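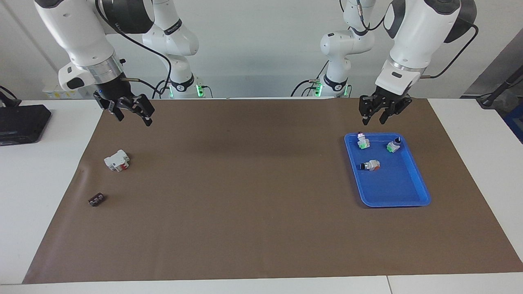 **Gripper comparison, progress report, January 2023**
To: Czesław Wasilewska, Gwynne
From: Emrys Samuel, Floltstead bench

The two-arm bench is up and running, and I'm very happy with how much we got out of it since the last report. Both arms now carry the same black parallel grippers, so for the first time we can compare left and right on the same small electrical parts (and stop arguing about whether a bad pick was the hand or the arm!).

## What we ran

We did 2,000 picks with the stock Onard fingers and 200 with the narrower Iltum set. The Iltum number is low – the second pair only came in late December and one finger had to go back. Parts start either on the brown paper or in the blue tray, and we ran both directions.

## What we're seeing

- The stock fingers do well on parts lying on their side. Upright ones get nudged on approach, more often near the tray rim.
- The Iltum fingers fit between close neighbors beautifully. They also twist the round-ended parts a little when closing, and I'd like softer pads before judging them.
- The left arm was placing parts slightly short. It was a stale tool offset in the controller, now fixed. Runs before the fix are marked in the log and left out of the comparison.
- The small dark block is still our worst part. Either set can hold it, but the camera loses its edges and the grasp angle comes out wrong.

The paper has been a nice surprise. It cut the glare a lot compared with the bare white table, and it's cheap to swap. It does crease, though, and a crease under a flat part throws off the height by enough to matter. We now change it every 50 picks.

## Next

Bring the Iltum count up to 2,000 so the two sets match, then try handovers between the arms. I'd also like to test a lower closing speed on the upright parts, which looks promising from a handful of tries.

## Money

We have spent $3,000 of the parts budget, mostly on fingers and spare cables. One request: approval for a second set of pads in the softer grade. Emrys can send the quote whenever you want it.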